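**Party helpers wanted for October, Berka Hall**

We're putting together a small crew for the busy stretch in October, and if you like balloons, paper cards and the pleasant kind of fuss that comes before a party, I'd love to hear from you!

Flullow has been decorating rooms for birthdays, retirements and school fairs for a good while now (my own kitchen table was the first workshop), and this fall we have 16 parties booked, the biggest with 300 guests. Most of the work is tying balloons, adding name cards and getting everything into the right room before the doors open. You don't need experience. Patience helps, and so do short fingernails – balloons are touchy things, and a card edge can be sharper than you'd think.

Shifts run four hours and pay $56, with sandwiches. There's one practice afternoon first, where Hoi-yan Yang will show you her knots and how she likes the cards to sit. If you have bad knees, tell us and we'll keep you at the table. Please let us know if you have a latex allergy, too.

To apply, drop a note in the box at Berka Hall for Xuelian Xiong by 9 September 2025, with a phone number and the hours that suit you.
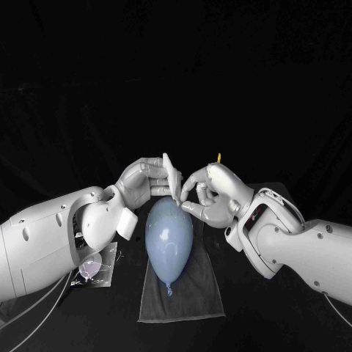
*Card and balloon at the worktable, Flullow*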